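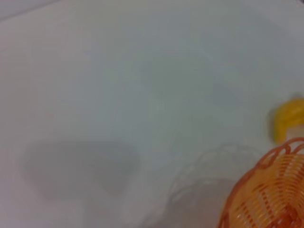
*Greenish area right of centre, basket at lower right.*

**Subject:** White table cover, colour not even, possible dye transfer from basket
**Product:** Puvari table cover, white, bought at Horgan, Trillton branch
**Opened by:** Brendan Ó Gríofa
**Opened:** October 2020
**Status:** Open (reopened after being closed as "resolved, lighting")

### Original report

White cover on the display table at the front of the shop. It's meant to be white all over. From the side where I stand to set up, there is a dull green-grey area with no proper edge to it, and the left side leans a bit pink. I wouldn't call it a stain. A stain has a shape. You can lose this one by walking around the table, and then it's back when you return to where you were.

Only the orange basket and the yellow banana live on that table. The cover has been washed 2 times since May, both times cold, both times with Hetden powder as per the care label. No bleach, no softener.

### Reply from Puvari support (pasted from email)

> Thank you for contacting us. Discolouration of this type is commonly caused by dye transfer from coloured plastic or wicker items. Please remove the basket, wash the cover at the recommended temperature and let us know if the issue persists.

### My notes on that

I have my doubts. The basket is orange. If orange was coming off onto white I'd expect to see orange, or peach, or something in that family. I'm not a chemist, but I've washed a red sock with a white shirt and the shirt didn't go green.

Still, did what they asked.

1. **Rubbed the base of the basket with a damp white rag.** Nothing on the rag.
2. **Same again with warm soapy water.** A bit of dust from the weave. Grey, as dust generally is.
3. **Left the basket overnight on a wet square of paper towel.** Paper towel came up white. Threw it out.
4. **Wiped the banana.** They hadn't asked for this, but yellow and blue make green, and I could already hear the next email coming. No colour on the rag.
5. **Washed the cover a further time, cold, Hetden, no other items in the machine.** Dried on the line out of the sun.

After step 5 the cover went back on and it looked the same to me. My partner reckons it's better. I think my partner would like me to stop talking about it.

### Second reply from Puvari support

> As the discolouration changes with viewing position, we believe this is due to lighting conditions and not a product fault. We are closing this ticket.

So in one email it's the basket and in the next it's the lights. I don't mind being told it's the lights, it may well be the lights. What I mind is that they got there without asking what lights I have.

### Lighting checks

- Overhead tubes on, blind down: green-grey area visible from the set-up side.
- Overhead tubes off, blind up, overcast outside: much fainter. I could talk myself into seeing it or not.
- Swapped the nearest tube for a spare from the back room. Looked a bit warmer. Green still there, weaker.
- Old bedsheet over the table in place of the cover, tubes on: a trace of the same thing, though the sheet is cream so I don't put much weight on it.

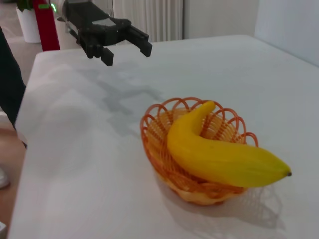

The bedsheet result does lean their way and I'll say so. Against that, the sheet is 15 years old and was never a true white to begin with. I asked Puvari to send a swatch of the same fabric from a different batch so I could lay one beside the other under the same tubes. That seems to me the obvious test, and it would cost them a stamp.

Also raised: the faint ripples that don't drop out after ironing. The packet says "falls flat". It doesn't, or it hasn't here. They have not answered this part at all in either email.

### Third reply

> We are unable to supply swatches. As a gesture of goodwill we can offer a discount code for your next purchase.

Declined. I don't want a second one until I know what's up with the first one.

### Where it stands

- Dye transfer from basket: ruled out as far as I'm concerned. Basket is back on the table.
- Lighting: likely part of it. Not proven.
- Fabric or finish: not tested, no swatch.
- Ripples: no response.

Horgan in Trillton say they'll swap the cover over the counter if I bring the receipt. I've got the receipt but the ink has faded and you can only read the total. Will ring them before I drive in. Leave this open please.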